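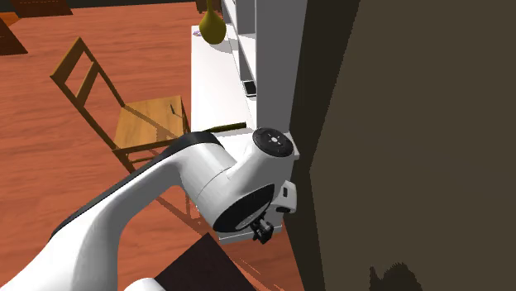 Simulated cell: arm over the floor beside the white table and shelving, gripper pointing down.

From: Chathurika Seneviratne
To: pridari-cell list
Date: May 2, 2023
Subject: Re: Returns tidying, reach and shift rota

Domnica,

Answers in line.

Domnica Neagu wrote:
> The rota for June still shows two people on returns tidying.
> If the arm takes the shelf work, do both stay on the bench?
> Also, is the clearance at the wall side settled? In the
> Matei layout the wrist had more room.

Both stay. One person loads and checks, the other takes whatever the arm rejects. What goes is the walking and the bending to the lower shelves, which was most of the complaints in the last survey. Grading stays with people. I would like that written into the job sheet before we sign anything with Meteck, as their draft only says "operator" and gives no duties.

Clearance is not settled. In the render the module on the side of the wrist is nearly touching the edge of the wall, with the gripper in the gap next to the white unit. I have asked for the base to be moved 42 mm away from the wall and the reach check run again. If the lower compartments are then out of range, we lose the phone position and someone will have to empty that shelf by hand.

Thin items are a separate problem. The rod on the table and the stick on the chair seat are both in the test set because the Lorora trial kept dropping that sort of thing. The current list has 455 item types. Anything the planner has no grasp for goes to the bench, and we need a figure for how many per shift before the second post can be described properly.

Training: two half days each, paid, in normal hours. Stopping and restarting the arm is covered on the first. Please don't put anyone down for nights until they have done both.

Can you send me the rota as a spreadsheet? The PDF loses the break times.

Chathurika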